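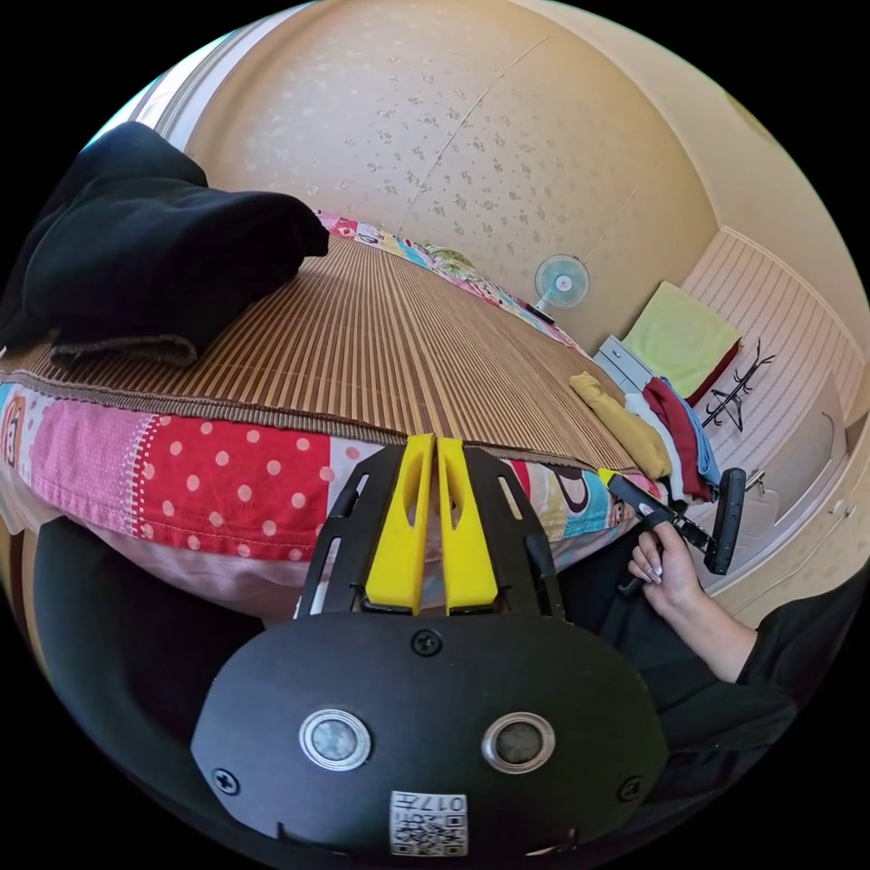 How do you look after a bamboo sleeping mat over the summer?

Wipe it with a barely damp cloth once a week, let it dry in moving air away from direct sun, and only put it back on the bed when both sides feel dry to your hand.

I've slept on bamboo from December onwards for years now, and I wouldn't go back to plain cotton in the heat, I really wouldn't! The slats stay lovely and cool when the rest of the house is still holding the day's warmth, and a mat in mixed tan and dark brown strips is very forgiving if somebody brings a cup of tea to bed (guilty).

For the weekly wipe I stir 10 mL of white vinegar into 300 mL of lukewarm water, wring the cloth out hard and go along the strips, never across them, or you'll catch a splinter and fluff up the edges. The fabric border is the part that gets grubby first. Mine gets a soft toothbrush and a tiny dab of wool wash, and then I press it with a dry towel until nothing more comes out.

Keep a sheet underneath, too. It stops the slats rubbing on the mattress, and if you choose a cheerful patchwork one you get a bit of colour hanging down the side of the bed, which I love. Wash a new one by itself the first time, as reds and pinks can run.

When the nights cool down, roll the mat loosely, tie it with cotton tape and pop it in an old pillowcase. My neighbour Rehema Simiyu folded hers flat behind the wardrobe one winter and the backing cracked right along the crease, poor thing. A mat that smells musty in spring wants a whole breezy afternoon on the verandah, in the shade, turned over at lunchtime.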